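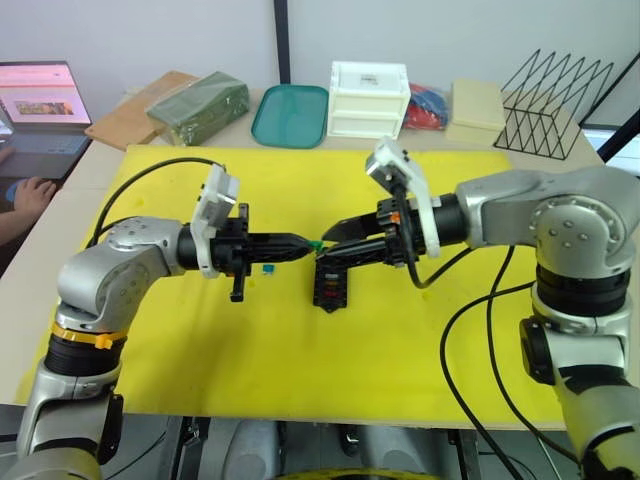 Two arms over the yellow mat, January 2020.

The household diary is resumed after an interval of several weeks. The previous entry was made in November, when our son had nine teeth and would not sleep past five in the morning. He now has twelve teeth and sleeps until a quarter to six.

The principal matter to be recorded is the change in his care. Until the new year my mother attended to him on weekdays at her apartment in Portela. Her knee no longer permits her to lift him, and it was agreed that he should be enrolled at the day nursery on Sterkgate. The fee is 491 a month, with a further 131 for meals. A deposit of 300 was paid on registration and will be returned when he leaves, less the cost of any item not accounted for. I signed four forms. One of them asked for his preferred name, and I was obliged to telephone my husband, who is of the opinion that he does not have one.

The first morning was difficult. He was carried in without complaint and set down beside a low shelf of wooden animals, where he remained calm until I put on my coat. The staff advised a short farewell. Mine was not short. On the second morning my husband took him, and the handover was completed in under a minute.
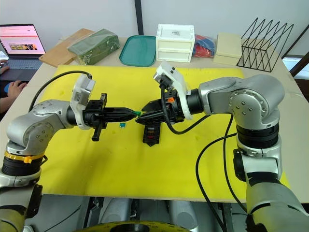
By the end of the first week he had accepted the arrangement in part. He will eat lunch there, including carrots, which he has refused in this house since the summer. He will not nap there. The consequence is that he falls asleep in the stroller on the way home, wakes at the front door, and is in poor humor until his bath. Supper has been moved forward by half an hour and this has been of some help.

My mother has taken the change harder than he has. She telephoned each evening to ask what he had eaten and whether his hands were cold. It has been settled that she will have him on the last afternoon of each week, seated on the rug, with one of us present to do the lifting. She has bought a second high chair for the purpose. I had asked her not to.

Joon-young Ok, whose daughter is in the same room at the nursery, has kindly offered to share the morning walk when the weather is bad. He has two older children and is not alarmed by anything. He also gave us a bag of outgrown winter clothing, of which the snowsuit fits now and the boots will fit next year. 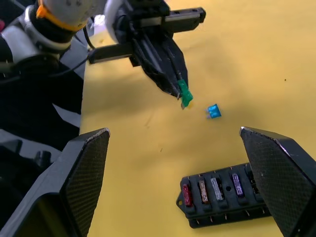 Speech has come on a good deal since the last entry. He has "more," "no," "shoe," and a word for the cat which is also his word for the vacuum cleaner. Colors are not yet reliable. Everything he likes is declared to be yellow, so I have begun showing him things that truly are, among them a banana and his rain hat, to which he said "no" and then "more." The matter will be taken up again when he is two.

Expenditure on shoes, one pair, is entered under the household account. The old pair has been put away in the box with his hospital bracelet. He has a slight cough tonight, and the window in his room has been closed.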